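Marriage payments in the short stories, part two

The first part of these notes covered the dowry plots. What remains is the smaller group where the payment runs the other way, from the groom's family to the bride's, and is left unfinished when the story ends.

I count 3 such stories in the Ikalau collection. In 2 of them the debt is stated on the first page and never mentioned again. The third, on page 63 of the Grenier edition, gives the sum as 80 coins and lets the wife's brother bring it up at every meal. Pruvost prints the same text with the brother's lines cut down, and the story reads very differently for it.
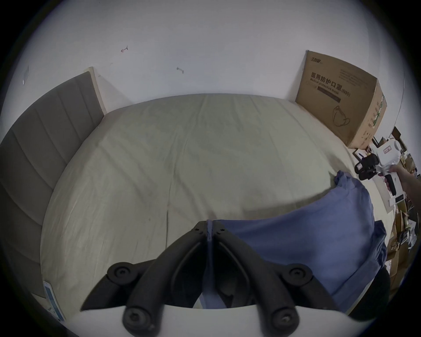
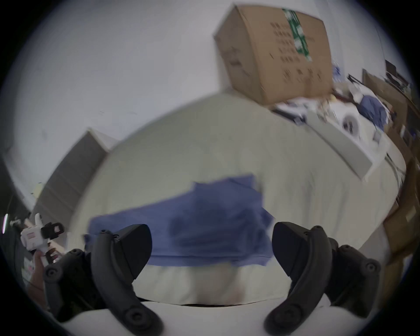

The cut matters for the separation at the end. In Grenier, the wife goes back to her father's house while the debt is still open, so under the custom described earlier she was never fully married. In Pruvost that detail is gone and she simply leaves. Most essays I have read quote Pruvost and then blame the husband's temper, for which there is one line of evidence.

Callemmont's introduction gets this right but places the custom in the wrong valley. I wrote to the publisher in December and have had no reply. The glossary has the same error under "bride-debt".

Part three will deal with the widows, once I have a clean copy of the second volume.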